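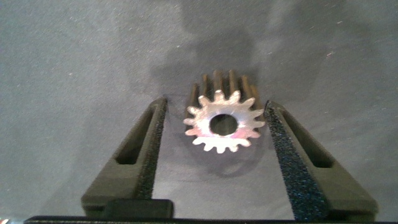

Long Pinion Gear, 15 Teeth, Plain Round Bore

Sold singly or in bags of 40
Ships from our Hatetti workshop

I get more emails about this one than anything else in the shop, so I've finally sat down and written it a proper page. It's a small metal spur gear with straight teeth, but a long one, so the toothed part runs well back from the face. If you've been hunting for a pinion that can drive two gears side by side, or one that lets the mating gear slide along a bit without dropping out of mesh, you're in the right place!

I started stocking them because I needed them myself. I had a Zivon bench feeder with a stripped pinion, and every replacement I could find was a skinny little thing that would have needed spacers on both sides. A long pinion fixed it in an evening (most of that was me looking for the right punch). I ordered a bag, then another bag, and now they have their own drawer.

What you get

Fifteen teeth, evenly spaced, with rounded tips. The end face is bright and silvery, and the toothed length behind it is a duller, brownish bronze color. People sometimes ask if they've been sent a used part. You haven't, they look like that out of the bag. The color won't match a bright steel shaft, so if you're building a display piece with the gears on show, keep that in mind.

The bore is plain and round, and it's on the large side for a gear this size. There's no keyway and no set screw. That leaves you a few ways to mount it:

Press fit on a shaft, which is how I do nearly all of mine.
Retaining compound on a clean shaft, if your fit is a touch easy. Leave it overnight.
A sleeve or bushing, if your shaft is thinner than the bore. I cut these to order, just put your shaft size in the notes at checkout.

Please measure your shaft before you order. I mean with calipers – a ruler won't get you there. The drawing with the bore, outside diameter and face width goes out with every order, and I'll email it to you beforehand if you ask.

Will it fit my machine?

I've fitted it to the Zivon feeder and to the older Tsao label winder, the version with the side cover held on by screws. The newer Tsao has a different tooth size and this will not mesh with it, no matter how hard you lean on it. For anything else, send me the tooth count and outside diameter of the gear it has to run against and I'll check it for you. A photo next to a ruler is a good start if you don't have calipers handy.

Noise and grease

Straight teeth make some noise, that's just how they are. A thin smear of light grease helps a lot. I use the Skovier gear grease that I keep in the shop in 60 gram tubes, and one tube lasts me ages. Don't pack it on, it only gets thrown onto the inside of the cover and collects dust. On a new pair of gears I wipe everything down after the first few hours of running and put on a fresh smear.

Storage

Keep them in the bag with a drop of oil until you need them. Loose in a drawer the teeth knock against each other and you get little nicks, which you'll hear later on. Mine live in small divided boxes, face up.

Ordering

Single gears go out in a padded envelope. Bags of 40 go in a box. If you need 200 or more, write to me first so I can check the drawer and give you a better price. Returns are fine within 21 days as long as the gear hasn't been pressed onto anything.

Next batch is due in on 28th May. You can order ahead of that and yours will go out as soon as I've unpacked them.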